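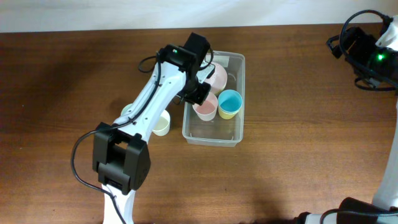 Isauro Arriaga objected that a cup put in a bin is hardly a chore done. We kept the task.

### 4.2 Packing cups

Each policy had 18 trials with nested and single cups.

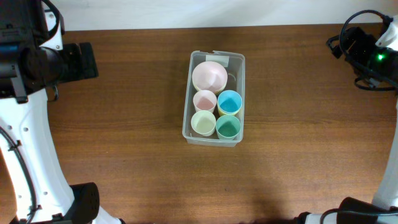 Navport Workshop Notes 8(2)

Close spacing leaves little room for a finger - Melten plans each grasp from the rim.
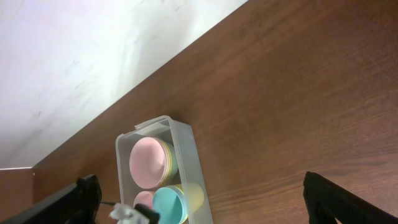

Gastorex scores a tipped cup as a failure, and so do we.

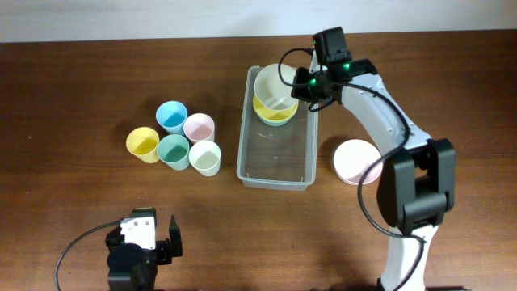
**Figure 2.** Cups on the table, stacked bowls in the tray.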